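Slip in the left gripper: report on the handheld demonstration project

Project name: Winomwood
Final report, submitted December 12, 2020

1. Background

Our group spent the fall term recording household tasks with a pair of handheld grippers. The aim was a set of demonstrations that another group could use to train an arm. We recorded 473 demonstrations in total. This report is mostly about the fault that made us throw out 42 of them and change how we work.

2. What went wrong

In November we started getting runs where the object turned in the fingers during the lift. At first we blamed the person holding the gripper. The runs looked fine at the start, then the object tilted and the tracked path of the gripper no longer matched where the object was. In the worst case a glass dropped from table height and broke. No one was hurt, but we stopped recording for the day and swept the floor before doing anything else.

The left gripper was the one at fault. Its trigger linkage has a small set screw, and the screw had backed out. With the screw loose, the fingers closed all the way when empty, so our morning check passed. Under load they gave a little. Light objects were fine. Anything flat and heavy for its size rotated.

We should have caught this sooner. Our check sheet only asked if the fingers open and close. It did not ask if they hold anything.

3. How we tested it

We wrote a hold test. The operator grips a 100 gram weight, lifts it off the table, tilts it to one side and back, and waits 8 seconds. If the weight has moved in the fingers, the gripper fails. The left gripper failed every time until we reset the screw with thread lock. The right one passed every time.

After the repair we repeated the flat object tasks, sitting down at the low round table. Framed pictures were the hardest of these. The frame is thin, so the fingers only have a narrow strip to hold, and all the weight hangs to one side of it.

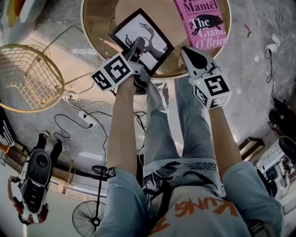 We also changed two rules. Glass and ceramic items are out of the object set until someone can show the hold test works over a full month. And the operator now calls out a slip when it happens, so the run can be marked on the spot – before this we were finding slips days later when going through the recordings.

4. Floor and cables

While writing up the broken glass we looked at the rest of the work area too. Power strips and loose cables on the floor are a trip hazard for a person whose hands are both full. We have asked for cable covers. They had not arrived when this report was written.

5. Remaining problems

The thread lock is a fix for one screw. We have not opened the right gripper to look at its screw, and we think it should be done before the next group takes over. The hold test does not cover long sessions, where the linkage may loosen slowly. The 42 bad runs are kept in a separate folder with a note on each, in case someone wants to study slips.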